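Automation in Practice - handout 4: looking at a kit before you buy it
Notes H. Jansen, October 2021. Replaces the June version, bin that one

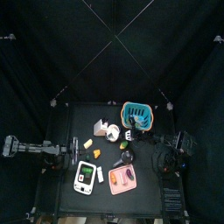
Fig. 1. Two-arm cell, toy kitchen set on the table. Grey arm left, black arm right with its gripper in the basket.

Kit under review this week: the Clumix two-arm bench package, sold by Goossens as a bundle. Arms, grippers, enclosure, software licence for one seat. Toy set not included, any will do.

What we want from you by the end: a one page buy / don't buy, with reasons. Not a summary of the brochure. I have read the brochure.

1. What is on offer

Three levels. Basic = one arm, no enclosure. Standard = two arms plus enclosure. Full = standard plus a year of support and two visits. Most teaching labs ask for standard and then end up paying for the visits separately, work out which is cheaper over three years (prices on the sheet, ex VAT, don't forget the VAT).

Lead time quoted 13 weeks. Ask what it was for the last customer.

2. Enclosure

Black fabric sides. Point of it is a plain background, so the cameras get objects and not the rest of the lab. Cheap compared with rigid panels and folds down. Against: fabric sags, picks up dust, and it will NOT stop an arm. It is not a guard. Anyone who writes "safety enclosure" in their report loses marks.

Check how you get at the table when something rolls to the back. Sounds minor. It's the thing users moan about most.

3. Arms and reach

Compare with fig. 1. One comes in from each side, so middle of the table is shared. Questions for the supplier:
- does the controller know where both arms are, or does each one only know about itself
- what happens on contact, stop or push on
- can one be switched off and the other kept runing
- cable routing at the base, strain relief, who replaces a cable and how long does it take

Cables deserve more room in your report than they usually get. See right hand side of the figure.

4. Grippers

Parallel jaw. Good on boxes and blocks, anything with two flat sides. Worse on round things, and a pan handle lying at an angle needs the wrist turned first. Basket is the hard one: jaws have to go in past the rim and close on something with other bits next to it. Ask to see that done, live, not on video.

Jorner do a soft finger that fits the same wrist, extra cost. Wamer say theirs fits too but couldn't give me a drawing. Treat as no until they do.

5. Trial

Our own test was 43 pick and place runs, toy food into basket. 34 finished without anyone touching anything. The other nine: five dropped, three never got hold, one stopped with a fault code that isn't in the manual. Emailed Goossens about the code, no answer yet.

Is that good? Depends what you compare with. The brochure claims a higher rate over 400 runs but doesnt say which objects, or who put them back between runs. Same objects in the same spot every time is a different test. Write down what you would need to know before you believed either number, mine included.

6. Running costs, the bits people leave out
- finger pads wear
- licence renewal after year one, price not fixed, get it in writing
- someone's time to reset the table, price this properly, it adds up
- floor space incl. room to walk round the back

7. For the seminar

Read sections 2 and 5 again. Bring two questions you would put to the sales rep and one you would put to an existing customer. Groups as last time. Group C please swap with D, room clash.

Report: one page, 11 point, name on it. Price table can go on the back. Late ones to the office, not under my door.

Datasheets in the course folder, the arm one has the wrong payload on p. 2, corrected sheet is underneath it.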